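Jultero guideline on bimanual tabletop work

The Jultero guideline is a set of good-practice rules for operating two-armed robots with multi-fingered hands at a table while people are in the same room. It was drafted by Yiran Tang and Kenna Cruickshank and is maintained by the robotics group at Dasunau. It is voluntary and does not replace national safety law.

Scope

The guideline covers fixed-base and standing robots handling objects of up to 2 kg. Mobile work and powered tools are excluded.

Main provisions

Arm speed is limited to 200 mm per second when a person is inside the marked zone. Cables at the wrist must have enough slack for full rotation — but must not reach the fingers at any joint position. Wrist sensors are checked before each session, and grip force is set separately for soft packaging and rigid dishes.
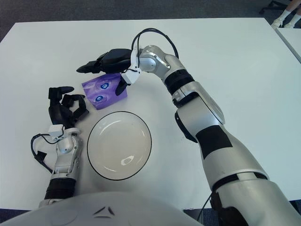

Handovers from one hand to the other are treated as a separate task. The receiving hand must be in position before the giving hand opens, and the object is kept low over the table during the transfer. A failed handover is logged with the time and the joint readings.

Revisions

The second edition has 34 clauses. Mali Gronow added the section on cable inspection, which Dasunau reviews every December.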